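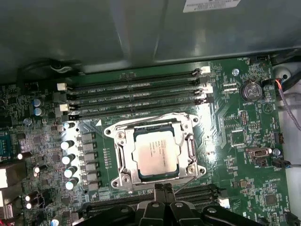
How should a mohair bear be cleaned if it can't go in the wash?

With foam only, applied to the tips of the pile and lifted off before moisture reaches the backing. The method below suits jointed bears with a sound woven backing. It does not suit bears with dry rot, loose seams or straw filling that rustles and sheds dust.

## What you need

- Wool detergent, unscented (Skorner or similar)
- Two white cotton cloths
- A soft baby brush
- A wide-toothed metal comb
- A bowl of lukewarm water

## Method

1. Brush the bear dry, working with the pile. Hold any ear tag or button clear with a finger.
2. Test for colour loss under one arm. Press a damp white cloth there for 2 minutes. If dye transfers, stop.
3. Add 15 ml of detergent to the bowl and whisk until stiff. Use the foam, leave the liquid.
4. Foam one limb at a time. Work in small circles and keep off felt pads, stitched noses and paper labels.
5. Wipe with the second cloth, wrung out in clean water. Repeat until no foam shows.
6. Dry in moving air, away from radiators. Turn the bear every few hours – the joints dry last.
7. Comb the pile when fully dry, starting at the tips.

## Notes

Limited edition bears such as the Wiverwood 710 have woven ear tags that shrink if wetted. Wrap the tag in cling film first. Growlers should stay upright throughout.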